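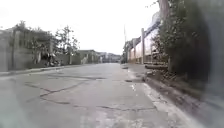 So the curb thing finally works, kind of! If you've been following along, you know Gilov (our little sidewalk robot) kept mixing up curbs with plain old cracks. Robel Lemma and I labeled 678 street pictures by hand, which ate most of January and a scary amount of coffee.

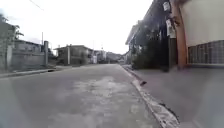
We trained two versions. One sees a single picture at a time, and the other gets a short memory of what it just saw. The memory one is way better, and I really didn't expect that from so little data. 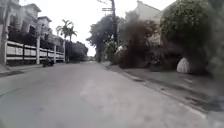

Araceli Palacios wrote in to ask if the memory just hides bad guesses by smoothing them out. Fair point! We haven't ruled that out, so I'm rerunning it with the memory scrambled.
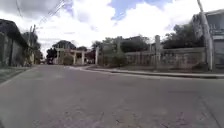 Corners are still my headache. Straight curbs are easy because the line mostly stays put, but when one sweeps around to the right like it does at this junction, with a side street going off to the left too, there's a lot more for the model to sort out. Next up is 3000 more labels, mostly corners. Send snacks.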